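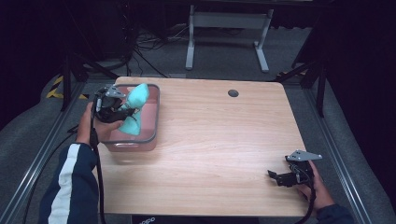

**玻璃盒子到底能不能拿来收毛绒玩具?在线等,不太急**

**楼主 半勺盐**

家里的毛绒玩具已经从床上漫到书桌上了。上周开始收拾,手头正好有个长方形的玻璃盒,圆角,透一点点粉红,原本是买来放剩菜的(有一阵子我以为自己会做饭)。我把那只薄荷绿的放进去,觉得很像样,像博物馆里的展品。

然后我室友路过,说了一句:"你把它腌了?"

现在我看它就是一罐泡菜,回不去了。

想问问各位:

1. 毛绒的东西放玻璃盒里,长期会不会有问题?
2. 浅色橡木纹的桌面,玻璃盒直接放会不会磨花?
3. 那只绿的到底是鱼还是蝴蝶结?家里已经分成两派,晚饭都吃得不太平。

---

**2楼 纸箱信徒**

先答最重要的:是鱼。两瓣朝上的是尾巴,头扎在下面,不愿意见人,我周一早上也这样。

收纳方面,我反对玻璃。毛绒玩具的归宿是纸箱,纸箱的归宿是床底,床底的归宿是下次搬家。这套流程我走了三轮,运转良好。

---

**3楼 阿蒲**

蝴蝶结。两瓣软软地支着,不是蝴蝶结是什么。楼上见过这么软的鱼尾巴吗。

玻璃盒我用过,好看是真好看,重也是真重。我那个从架子上拿下来的时候磕了一下,盒子没事,架子掉了一块漆。建议放桌上,别放高处。

---

**4楼 纸箱信徒**

回3楼:见过。金鱼。

---

**5楼 阿蒲**

回4楼:金鱼那叫四瓣。

---

**6楼 Baptiste Bailly**

本人中文一般,大家凑合看。我在旧货摊帮过几年忙,经手的毛绒玩具很多,说几句有用的。

玻璃盒不加盖,问题不大,就是落灰。加了盖,进去之前一定要干透。洗过的玩具,外面摸着干了,里面的棉花还要再等一天,冬天再加一天。我吃过亏,十二月份收了一只兔子,装盒太早,过年打开,那个味道,我对兔子这种动物的感情都变了。

另外别让太阳直晒。浅绿、浅粉这类颜色,窗边放一个夏天,朝外那一面会发黄,翻过来就是两种颜色,卖的时候要解释很久。

至于鱼还是蝴蝶结,我在摊上的做法是写"绿色的"。从来没有人退货。

---

**7楼 半勺盐(楼主)**

6楼专业。我没有盖子,盖子在我放弃做饭的那个月就失踪了,所以防潮这条暂时不用操心。

落灰怎么办?它那两瓣竖着,灰正好落在顶上。

---

**8楼 抽屉第三层**

粘毛滚筒,每周一次。不要用吸尘器,我用过,吸进去半只耳朵,拔出来之后那只熊一直歪着头听我说话。

桌面的问题也答一下。玻璃底本身不太磨木头,磨木头的是底下夹的沙子。每次挪之前端起来,别推。嫌麻烦就在四角贴软垫,Skurnari 那种半透明的小圆垫就行,一板够贴好几个盒子。我贴完之后盒子走路没声了,半夜碰到反而吓一跳。

---

**9楼 纸箱信徒**

四角贴垫,每周滚毛,还要避光。我请问各位,这是收纳还是养老?

纸箱,胶带,床底。三个步骤。

---

**10楼 抽屉第三层**

回9楼:你床底那几箱,里面都有什么,说得上来吗?

---

**11楼 纸箱信徒**

回10楼:说得上来。毛绒玩具。

---

**12楼 Mizanur Roy**

潜水多年,为了泡菜这句话注册的。

我支持玻璃盒,理由跟好看无关:看得见,就不会重复买。我妹妹把玩具全塞不透明的箱子里,后来翻出来两只同款海豹,一只没拆吊牌。她坚持说是双胞胎。

不过一个盒子只放一只,楼主这个比例撑不住的。你总共有多少只?

---

**13楼 半勺盐(楼主)**

大约75只。

我知道。别说了。

---

**14楼 阿蒲**

75个玻璃盒,你家可以直接卖门票。

---

**15楼 Mizanur Roy**

75只的话,得先分流。我给妹妹家用的办法,供参考:

- **常驻**:每天会碰的、抱着睡的,不收,就在床上。
- **展示**:选几只形状特别的,放透明盒子里,隔一阵换一批。你那只绿的很适合,起码能引发讨论。
- **仓储**:洗干净晾透,装布袋,袋口挂个小卡片写明内容。

剩下的送人。送之前检查缝线和眼睛,眼睛松的别给小孩。

真空袋我个人不推荐,压久了棉花不回弹,拿出来像被生活教育过。

---

**16楼 纸箱信徒**

真空袋我倒要替它说句公道话。我压过一只鳄鱼,拿出来扁是扁了点,可鳄鱼本来就扁。

---

**17楼 缝缝补补又三年**

15楼说压久了不回弹,不完全同意。看填充物。普通的PP棉压两三个月,拿出来拍一拍,晒前先抖开,低温烘十来分钟,大部分能回来。压了几年的确实难说。里面是颗粒的就别压,颗粒全挤一头,救不回来,只能拆了重新填。

补一条:楼主那只如果两瓣能自己立着,估计填得挺实,放盒子里别硬塞,毛绒玩具最怕长期折。盒子小了就换大的,别委屈它。

鱼。我缝过鱼。

---

**18楼 阿蒲**

回17楼:我缝过蝴蝶结。

---

**19楼 缝缝补补又三年**

回18楼:那你应该知道蝴蝶结中间要勒一道的。

---

**20楼 阿蒲**

回19楼:鱼尾巴根上不也要勒一道?

---

**21楼 半勺盐(楼主)**

你们吵的时候我去逛了一圈收纳店。Lellham 那家,带粉色调的玻璃盒单卖,标价200,我站在货架前算了一下75乘以200,然后出门买了杯奶茶。

布袋倒是不贵,买了一叠。

---

**22楼 抽屉第三层**

理智。玻璃盒留一个就够,当轮值岗位。

我家是每月换一只。上个月是章鱼,腿太多,往里放的时候总有一条搭在外面,索性让它搭着。

---

**23楼 Baptiste Bailly**

关于粉色的玻璃再说一句。薄荷绿放在带粉的盒子里,隔着盒壁看会偏灰,从上面看颜色才对。想让它好看,就摆在比眼睛低的地方,桌上正好。白色和米色的玩具放进去最占便宜,看着像刚睡醒。

---

**24楼 纸箱信徒**

我承认有点心动。刚才从床底拖了一箱出来,想挑一只展示。

箱子里是电饭锅的说明书和一条围巾。

---

**25楼 抽屉第三层**

回24楼:请回看11楼。

---

**26楼 纸箱信徒**

回25楼:应该在另一箱。

---

**27楼 半勺盐(楼主)**

进展汇报:布袋装了六袋,床露出来了,我都忘了床单是格子的。绿的那只继续住玻璃盒,室友今天从旁边过,问"泡好了没有"。

软垫已下单。鱼和蝴蝶结的问题,我妈刚在电话里听完描述,说是糖。

---

**28楼 阿蒲**

糖?

---

**29楼 缝缝补补又三年**

两头拧着包装纸的那种糖。……也不是说不通。但中间那块糖呢?

---

**30楼 纸箱信徒**

被室友吃了。还有,另一箱也不是,是十二月收起来的圣诞灯。我先下了,床底还剩两箱。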